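The Quiet Season on the Gundedau Canal: A Talk With a Tour Operator

August 6, 2012

Bustent sells four canal trips a year out of Cozma, and the woman who runs the company doesn't mind being asked hard questions about them. I had plenty. The brochure promises "untouched villages" and "all-inclusive comfort," and I have read those words before. 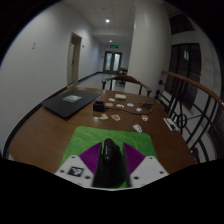
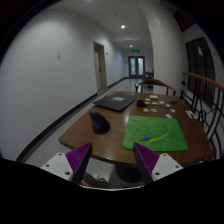 A wooden table in both pictures.

I started with the price, 907 dollars a head for the shortest trip. Does all-inclusive mean all?

"It means meals, the cabin, and the walking tours," she said. "Wine at dinner, yes. Wine at lunch, no."

And tips?

"Tips are suggested." She let that sit for a while. The suggestion, I noticed later, is printed on the cabin door.

The boat, the Sotier, has 15 cabins. Two of them have windows that open. I asked who gets those, and she said they go to whoever books first, then admitted that returning guests hear about the dates before the public does.

On the villages she was more careful. "Untouched is the agency's word. People live there. They have a supermarket." She would like the line taken out and says she has asked. It was still in the copy I picked up on my way in.

What about low water? August has been bad for the canal before, and passengers have ended up on a bus.

"If we can't sail, we drive you to the next stop and the boat catches up," she said. "You still see everything."

From a bus, though. I asked whether anyone gets money back for that. "We look at each case" — and she would not say how many cases had been looked at, or how they came out.

She was firmer about the food, which is cooked on board, and about the last night in Gundedau, when the boat stays tied up until morning.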